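# Flaltby Carbon Steel Wok, Round Handle

A plain pressed wok for everyday frying, sold by Mulier Kitchen Supply. Fits most coil, gas and solid plate hobs.

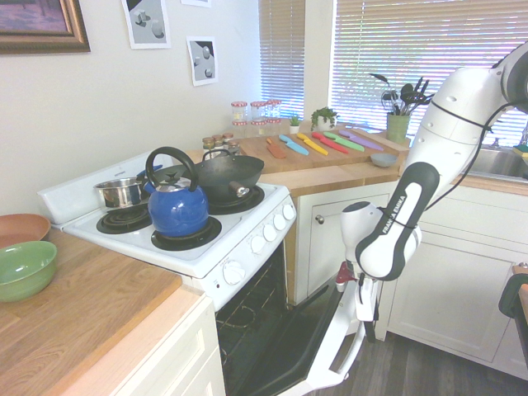

*Black wok on the back of a white electric stove, blue enamel kettle in front.*

The Flaltby is the wok we sell most of, and it hasn't changed much since we first stocked it. The base is pressed flat so the pan sits level on an electric ring. The handle is riveted on and can be tightened with an ordinary screwdriver if it works loose.

## Details

- Body: carbon steel
- Base: flat, 13 cm across
- Handle: single, with hanging loop
- Guarantee: 2 years on the handle and rivets
- Lid: sold separately (the Stinik domed lid fits)
- Not suitable for dishwashers

## Before first use

The wok leaves the factory with a thin coat of oil to stop rust in the box. Wash it off with hot water and washing-up liquid, then dry the pan on a low heat. Wipe a little rapeseed oil over the inside with kitchen paper and heat until it stops smoking. Let it cool and do the same again. Two or three coats are enough to start with. The colour will be patchy for the first few weeks - this does no harm.

## Looking after it

Rinse with hot water while the pan is still warm and use a soft brush. Dry it straight away. If you see rust, rub it back with wire wool and put on a fresh coat of oil. Long cooking with tomatoes or vinegar will strip the surface, so use a different pan for those.

## Customer comments

"Takes a while to heat on my old coil hob but holds it well once it's there. Handle stays cool enough to hold." - Pramila Garg

"Good pan. I would have liked the lid included." - Aldo Monti

"Mine came with a small dent in the rim and was swapped without any fuss." - Graziella Bassi

## Delivery and returns

Orders placed before 9 in the morning go out the same day, except on Sunday. Unused woks can be returned in their box. Once a pan has been oiled and heated we can only take it back if it is faulty.

The Onishi bamboo brush is back in stock in November and can be added to the same parcel.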